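# Fluslow: questions we get asked

Fluslow is a method for teaching a robot arm to tidy a table from a small number of recorded runs. Last updated 23 February 2018. 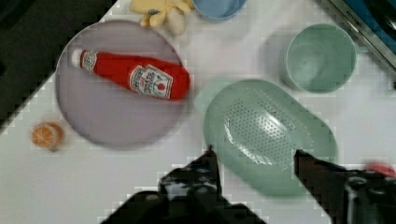

## What does the method do?

It picks the next object to move and the path the gripper takes to it. Older planners work out the whole job at the start. Fluslow plans one move, carries it out, looks again and plans the next.

## What kinds of object does it work with?

Household things: plates, cups, bowls, colanders, bottles, bits of food. We mix shapes on purpose. A ketchup bottle lying across a plate is a useful case, as the arm has to treat the two as separate objects.

## How much data was used?

We recorded 1,518 runs at the Jurau lab. Of these, 1,405 were kept. The rest had missing frames or a wrong time stamp. Training used 1,000 runs and the other 405 were held back for testing.

## Why put the camera at the wrist?

It sees the object up close just before the grasp, and the fingers are in view, so the network learns where they are relative to the target. The drawback is a narrow view. Things near the border are often cut off, and a cup or bowl may drop out of sight between one move and the next.

## The images look blocky. Does that matter?

Less than we feared. Video is compressed heavily before it is stored. We trained a second network on 51 runs saved without compression and found no clear gain – though that is a small set, and we would not lean on it.

## Where does it fail?

Mostly on soft objects, and on wide, shallow ones where neither side gives a good grip. Colanders are awkward: the gripper has to take the rim, and the network sometimes aims for the middle.

## Can I get the code?

Yes, for research use. The planner and the trained weights are on the Damasceno server. The raw video is kept separately and has to be requested.

## Will it run on another arm?

We have only tried it on ours. A port to the Dirnulard arm was started in November and is not finished.

## Who do I contact?

Dirceu Amaral looks after the data and answers questions about access. Please say which part you need – the full set is large.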